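Open Afternoon at the Grellolport Workshop

Nearly 289 people signed up for the July open afternoon at Jumitz, and the doors at the Grellolport site stayed open until 5 p.m. to fit everyone in. Members who missed it have asked what was on show, so we are giving it a page in this issue.

Visitors went through in small groups. Adelmo Ferraro met each group at the entrance and gave a short talk on the company, which moved to Grellolport from Cedano and now builds handling equipment for laundries and clothing warehouses. The talk covered the basics of two-arm work and left time for questions. Most of the questions were about speed. Ferraro said a trained person still folds faster, and that the current work is on getting the same result with different kinds of cloth.

The folding demonstration was the main stop. Elisa Monti ran it from a laptop and explained the steps as they came up. Cloth is hard for a machine because it changes shape every time it is touched, so the arms have to check the position of the fabric again after each move. She told us the system, called Caruso, has been through 3000 practice folds on towels, shirts and trousers.

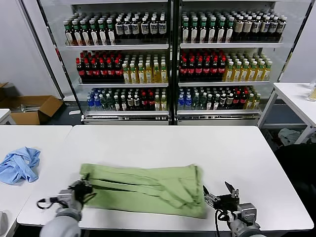 The two arms at work on a green piece, with one gripper pressing on the left end of the cloth.

Groups were given time to watch and could ask for a run to be repeated. Several people wanted to know what happens when a fold goes wrong. Monti said the arms open the cloth out and start over, and after 3 failed tries the program stops and waits for an operator.

There was also a short session on safety, with the emergency stop passed around for people to try – this was popular with the younger visitors. Parking was tight early on and eased later in the afternoon.

Jumitz plans a second open afternoon at the same site. Places will be offered first to members who were on the waiting list this time. To be added to the list, leave your name at the front desk or reply to this newsletter.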